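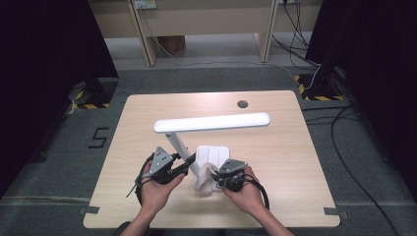

Who gets the money from the Grarner benefit concert? All of the ticket money goes to the Trirkedside Children's Therapy Center, and the society pays the hall rental out of its own account, the same as in past years.

Trirkedside Local History Society
Minutes of the regular meeting, Feb 2, 2022
4 min read
12 shares · 3 comments

The meeting opened at 7 p.m. in the upstairs room of the Plokholm library. Mircea Bălan presided and also took these minutes, so blame him for any spelling. The minutes of the last meeting were read and approved with one fix: the old depot on Tapia Street was torn down, not moved.

Old business

Concert history. What a pile of material we have now! Since the call for memories went out in the fall, people have brought in programs, ticket stubs, two scrapbooks and a reel of tape from the first benefit concert at the Grarner Theater. The tape has been labeled and put in the cabinet. We don't own anything that will play it, and the high school music department has offered to look for a machine.

One of the scrapbooks belonged to the family who ran the Grarner snack counter, and it's a wonder. There are handwritten set lists, a letter from a fiddle player asking whether the dressing room had a heater (it did not), and a newspaper clipping that says 291 tickets were sold on the first night. The theater had seats for fewer than that, so people must have stood along the walls, and several members remembered their parents saying just that.

There was a long and happy discussion of who played the second year. Half the room said it was the gospel quartet from Plokholm and the other half said the quartet came a year later, after the flood. The program for that year is missing. Members are asked to check attics, piano benches and anywhere else a folded sheet of paper could hide.

Theater plaque. The city has said yes to a plaque on the front wall of the Grarner. The wording was read aloud twice. A motion to take out "world famous" passed. A motion to put in "beloved" failed by one vote, and was brought back up after the coffee break and failed again. The final text will be sent to the engraver as soon as the opening year has been checked against the deed.

Money

The balance was read and accepted. The October book sale brought in $200 after expenses, our best yet, with the county cemetery guide selling out before lunch. Members agreed to reprint it. The new printing will have the map in the front instead of the back, and the index will be fixed so that the names starting with Mc are all in one place.

New business

Benefit concert. The hall is booked and it's going to be a wonderful evening. The Tapia Family Band has agreed to open, and they are bringing a grandson on banjo who is 15 and by all reports very fast. The school choir will sing two numbers. We are still looking for someone to close the show. Names were suggested and Mircea will write to them in the order they are listed on the sign-up sheet.

It was moved and seconded that tickets stay at last year's price. Passed. It was moved that children get in free with an adult. Passed with cheering.

Display case. The library has offered us the glass case by the front desk for the month before the concert. We will fill it with the scrapbooks, opened to the best pages, and the stage shoes donated last year. Typed cards are needed for each item. Please keep them to 3 lines or they won't fit on the stands.

Oral history. Recordings with former ushers and ticket takers are going very well and they are so much fun to listen to. The story about the mule in the lobby has now been told to us by four different people and the mule has a different name every time. All four versions will be kept. Transcripts are behind, and anyone who types is welcome to take one home.

Talk for the evening

Mircea gave a short talk on how the Grarner got its balcony, with handouts. The question period ran over, mostly on the matter of the side staircase and where it used to come out. A walk through the building will be set up once the theater gives us a morning.

The meeting closed at 8:50 p.m. Pie was served.

Search the archive
Enter name or keyword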